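Cómo construí una pinza de mano para grabar tareas de cocina, y cómo la uso

Hace un tiempo quería enseñar a un brazo pequeño a ordenar cubiertos, pero mover el brazo con un mando es muy lento y da movimientos raros. Por eso pasé a una pinza que se lleva en la mano, con la cámara montada encima y los mismos dedos que tiene el brazo. En esta página explico el montaje mecánico, el ajuste de los dedos y la manera de practicar en la encimera. El proyecto lo llamo Tilby y las piezas las imprimí en el taller compartido de Flemside.

Lo que hace falta

Cuerpo impreso con ranuras horizontales
Dos brazos articulados y sus tornillos
Dedos con goma azul
Una cámara de gran angular con soporte
Lima fina, llave hexagonal y fijador de roscas suave

El cuerpo tarda 7 horas en mi impresora. Si la suya es más rápida, mejor, pero no suba la velocidad en la zona de los ejes, porque los agujeros salen ovalados y después hay juego.

Paso 1. Montar los brazos

Limpie los agujeros con la lima antes de poner ningún tornillo. Los tornillos grandes van cerca del cuerpo y los pequeños en las articulaciones exteriores. Apriete hasta que el brazo no se mueva y luego afloje un cuarto de vuelta. El brazo debe caer despacio por su propio peso. Yo la primera vez apreté demasiado y el gatillo volvía solamente a la mitad del camino.

Ponga el fijador de roscas al final, cuando todo ya se mueve bien. Una gota muy pequeña es suficiente.

Paso 2. Pegar la goma de los dedos

Lije un poco el plástico, limpie con alcohol y pegue la goma con los dedos abiertos. Después cierre la pinza sobre un papel doblado y deje secar hasta el día siguiente. Las dos gomas tienen que tocarse por toda la superficie — si solo se tocan en la punta, los objetos redondos giran.

Paso 3. Probar con objetos grandes y claros

Empiece por cosas que no ruedan. A mí me sirve el bote de cerámica blanca de los utensilios, que tiene un borde grueso y da buen apoyo. 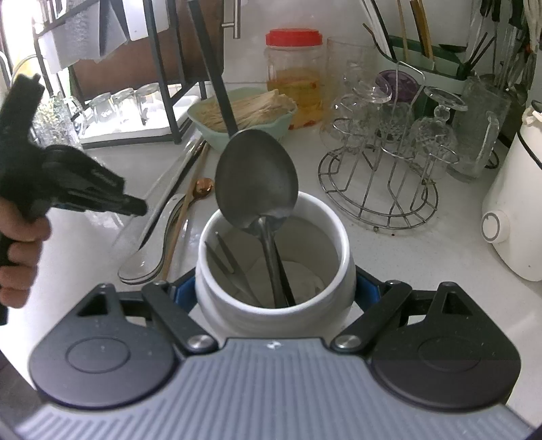
Texto y montaje: taller Sterkholm
Publicado en Proyectos de casa, junio

Acerque la pinza de frente y cierre despacio. No hace falta levantar el bote en las primeras pruebas, lo importante es aprender cuánta fuerza pide el gatillo. Con un cucharón y un tenedor dentro, el peso queda alto y un golpe lateral se nota mucho en la muñeca.

Deje otros objetos en la encimera: cucharas, palillos, un cuenco. Una mesa demasiado vacía enseña poco, y el brazo después se confunde cuando encuentra una cocina normal. Cambie las cosas de sitio entre una toma y otra.

Paso 4. Pasar a los objetos finos

Cuando lo grande ya sale bien, siga con palillos y pajitas. Son difíciles porque entre los dedos queda poca superficie de contacto, y cualquier desviación de las gomas aparece enseguida.

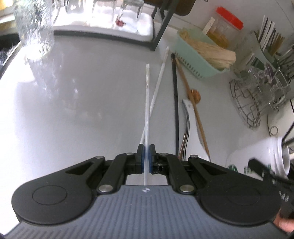

Tiempo de lectura: 7 minutos · 535 palabras

Una pajita de plástico es la mejor prueba que conozco para la alineación. Pellízquela entre los dos dedos, en vertical, y mire si queda recta. Si se inclina siempre al mismo lado, un brazo está más apretado que el otro y hay que volver al paso 1. Si se aplasta, está cerrando con demasiada fuerza.

Los reflejos de la ventana en la encimera también molestan. Yo prefiero grabar por la mañana con la cortina medio cerrada, aunque guardo algunas tomas con mucha luz para tener variedad.

Paso 5. Guardar las tomas

Yo hago 2 tomas por cada posición y las reviso antes de mover nada. Borro las tomas donde la mano tapa los dedos o donde el objeto sale de la imagen. Para los nombres de los archivos uso la plantilla Du Plessis, que pone primero la tarea y después el objeto.

Problemas que encontré

El gatillo hace ruido: falta grasa en el eje, con muy poca basta.
La goma se despega por una esquina: no se lijó bien el plástico. Hay que quitarla entera y repetir.
La cámara se mueve: ponga una arandela de goma debajo del soporte.

Los archivos para imprimir están en la página de Tilby. La versión para zurdos todavía no la tengo terminada, me falta corregir el gatillo.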